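Bretelmont lab compares finger sets and wrist cameras on soft headwear

Sterano has released the first results of a bench comparison between two parallel-jaw finger sets and two wrist camera positions for handling hats and caps. The work was carried out at the company's Bretelmont site between January and March under Tanko Nwachukwu, who runs the end-effector group there.

The comparison covers 871 grasp attempts. Each attempt begins with the item at rest on the table or on a stand. The arm approaches, closes on a fabric edge, lifts, holds for 7 seconds and releases. A grasp counts as good if the edge stays between the fingers for the full hold and the fabric has not crept along the finger face by more than the width of the stitching.

Finger set A is flat machined metal with no pad. Set B has the same outline with a molded rubber face supplied by Shenoy. Both mount on the same jaws and can be exchanged without recalibrating the wrist camera, provided the mounting screws are brought back to the same torque.

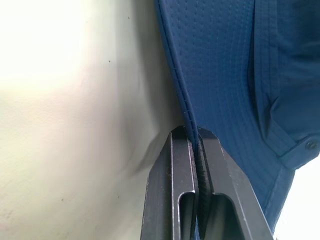
Grip force was the first variable. The group had expected the rubber faces to win at every setting, and at low force they did. Above the middle of the range the difference was small on stitched edges, where a doubled layer of fabric gives the bare metal something to hold. On single-layer panels set A slipped more often at all forces. Set B had its own fault: thin fabric sometimes clung to the rubber on release, and the arm carried the item sideways before letting go.

Fingertip shape mattered more than the group had planned for. A squared tip enters cleanly along a straight seam but tends to push a curved brim away unless the approach angle follows the curve. Nwachukwu's team added a short correction move, in which the wrist rotates to match the local seam direction before the jaws close. With the correction on, results for the two finger sets moved closer together. The correction adds time to each cycle, and the report gives cycle figures with and without it.

For the cameras, the same sensor was tried in a near position, close behind the fingers, and in a far position set back along the wrist. The near position gave a better view of seams and stitching at the moment of contact. It also lost parts of the background to overexposure when the arm worked against a pale surface in daylight. Locking the exposure helped in the morning and made matters worse after 3 p.m., and the final runs used automatic exposure with a capped gain. The far position was less affected by light but often had its view of the contact point blocked by the fabric itself.

A third view, from head height, was recorded in all runs. It was not used for closing the jaws. Its purpose was to choose which side of the item to approach and to keep the elbow clear of objects on the table. 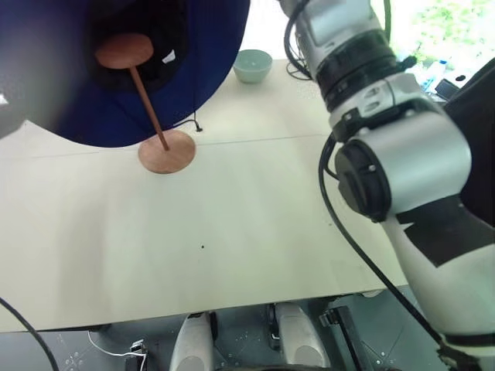 Cable routing took up a section of its own in the report. Slack left at the elbow for full wrist rotation can sweep the tabletop when the arm folds, and several early runs were stopped for that reason. The group shortened the loop and limited rotation of the last joint. Runs recorded before the change are kept in the data set but flagged, and they are left out of the finger comparison.

The controller was the same throughout, a Bretier unit running its position loop at 500 Hz. A force-based closing mode was tried on 20 grasps near the end of the period. The sample is too small to compare with the main series, and the report lists those grasps in an appendix without a success rate.

"We would pick set A for anything with a bound or stitched edge, and the near camera if you can control the light," Nwachukwu said. "For unlined panels I don't have a recommendation yet."

Sterano plans a second series with a narrower fingertip and a rubber face of lower tack. Drawings for both finger sets are available from the Bretelmont office on request. The grasp logs will follow once the flagged runs have been checked.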